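3.2 Vessel shape and reported fill level

Participants at the Hultard site judged how full a vessel was without lifting it. Each of the 493 trials used one vessel from the Tzanetos set, filled to a level drawn at random from 11 steps. Faceted walls were expected to raise error, as the eye has no single curved edge to follow from rim to base.

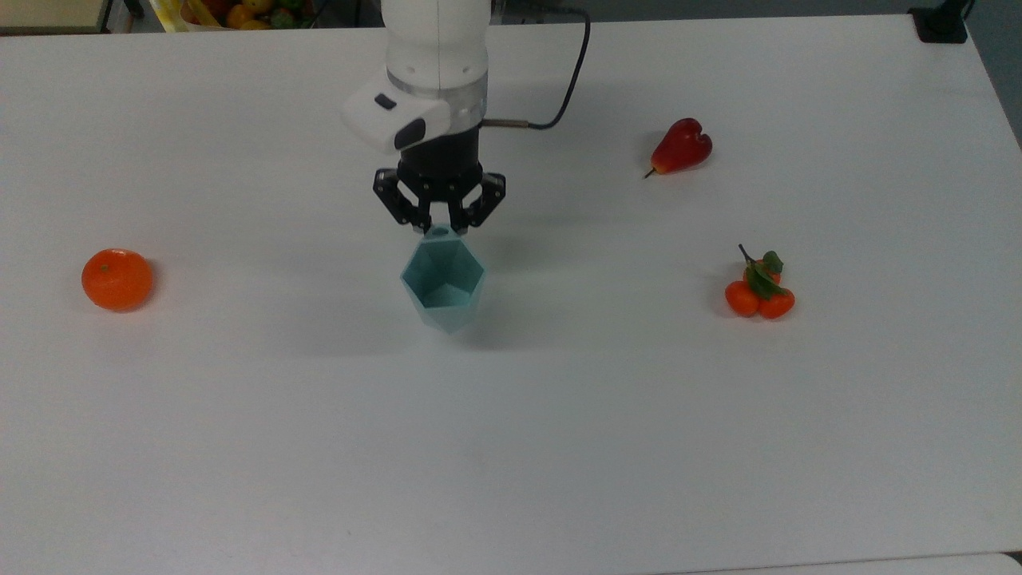
Figure 4. Pale teal vessel with faceted sides.

Error was higher for faceted vessels than for smooth ones at every step above the midpoint. Below the midpoint the two groups did not differ. The effect held when trials from the first 20 participants, who were tested in April under the older Gostbridge instructions, were left out. Wall tint had no separate effect once shape was entered in the model. Confidence ratings did not track error in either group, and response time was longer only for vessels with a flared rim.
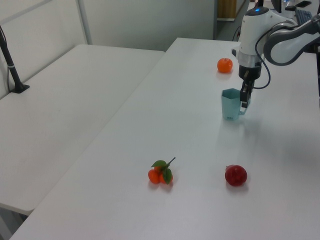
Junhao Yuan, commenting on a draft, objected that rim flare and faceting were not crossed in the design, and that the response time result should therefore be read as a joint effect. We accept this point. A crossed set is being prepared at Drisisar, and the analysis in Section 4 treats the two features as one factor. Intervals there are based on 1,000 bootstrap samples, drawn by participant.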